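# Moving boxes at Dundalton: a talk with the people behind the Plesteo kit

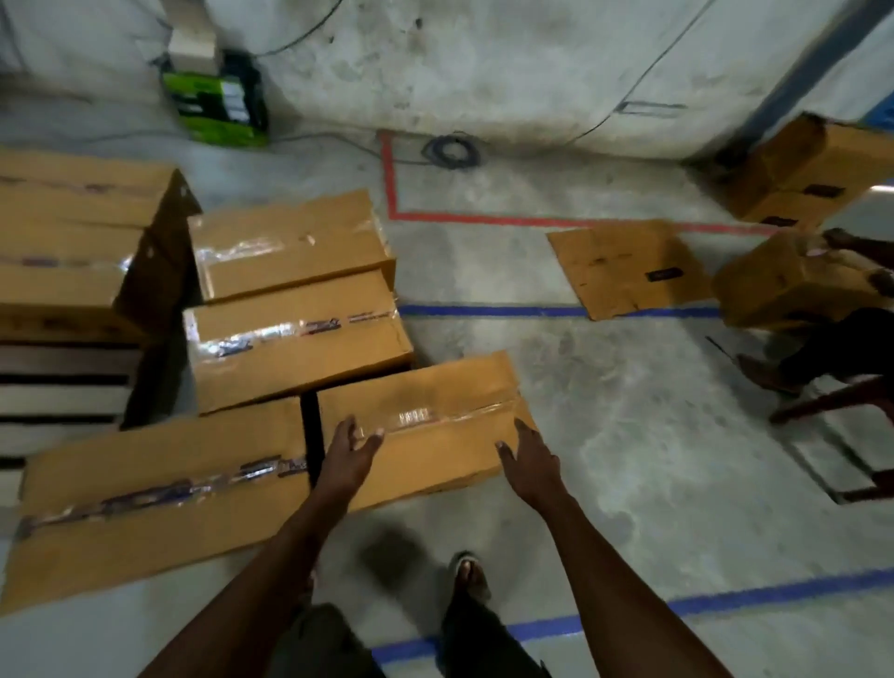 **REVIEWS / WAREHOUSE & HANDLING**

Caught the floor lead at Matar's Dundalton warehouse between two deliveries. Short chat, mostly standing up. They've had the Plesteo kit on trial since August – head camera, software, the lot – and the plan is to teach a Cura arm how the cartons get moved.

First question, does anyone mind wearing it? "First week, yes. You feel silly. Then you forget, and you scratch your forehead and knock it." The strap is the weak point, apparently. Plesteo sent a softer one. Better, still slips.

The work is plain stuff. Taped cartons on a concrete floor, red and blue tape lines, pallets, boxes long and short. Pick up, carry, put down. "People think there's nothing to learn in it. Watch the hands. One goes flat on the end, the other goes round the side. Nobody trained us to do that."

So is it any good? Mixed. Setup took 2 hours, paper guide was no help, phone support was. Battery is fine for a half shift. The software sorts the clips by itself and gets most of them right, but it doesnt like dim corners. "We've got a lot of dim corners."

Price came up before I could ask. 3000 dollars for the kit, and 55 a month after that for storage. The arm is seperate. "The kit I'd pay for. The monthly, I'd argue."

And the Cura? Slow so far. Handles the small square cartons, gives up on the long ones. They gave it 18 test cartons last time and the lead wouldn't tell me the score. Laughed, though. "Ask me when it's had more clips."

Worries about jobs – I asked that too. Long pause. "My back hurts. If it takes the bottom row off the pallets I'll shake its hand. The rest of the work, we'll see what they say upstairs."

What would they change? Strap, again. A louder beep when recording stops. A guide with bigger print. Then a truck backed in and that was the end of it.

Trial kit stays on till the contract is up for renewal. Notes typed up March 1, 2025.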